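3.2 Gathering the examples

Print this page | E-mail this article

Claims that a learning system "needs only more examples" are easy to make and hard to check. We gathered 2000 examples of one task, moving a small toy ball between a tray and a hoop, with the arm driven by hand by one of two operators (Annan and Gbeho). The layout was kept plain on purpose, and we doubt that results from it carry over to a busier table.

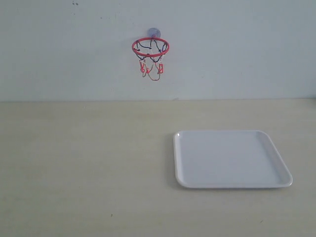

Figure 4a. Tray and wall-mounted hoop.

The Cestow group reports that a wrist view alone is enough. We are not convinced. With the fingers close to the near rim of the tray, the wrist view may hold no trace of the hoop, and a system trained on it must guess where to go next.
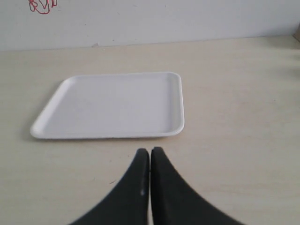 Cecilia Asante

I kept the recording notes and disagreed with my co-authors over discards. They wished to drop any example with a long pause. I would keep them, as pauses show where the operator was unsure.

search this journal enter keywords Go

The fixed view is kinder to the reader than to the system. It makes the grip look simple, yet tells us little about how firmly the ball is held.

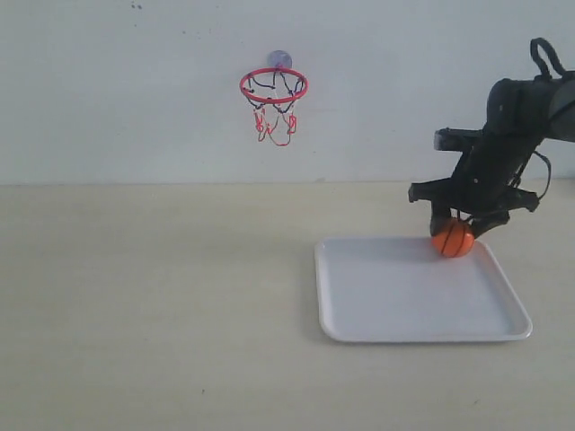 Figure 4b. Ball between the fingers, at the tray.

Shares 9 | Comments 2

Morin has argued for 3000 examples before any training. We see no sound basis for that figure, nor, to be fair, for our own.

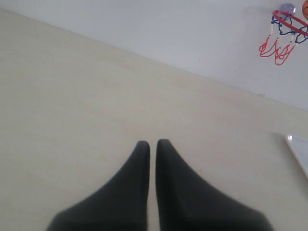 Would more operators have helped?

Probably, though we can't show it. Both of ours learned on the same arm and share the same habits, so the set is narrower than its size suggests.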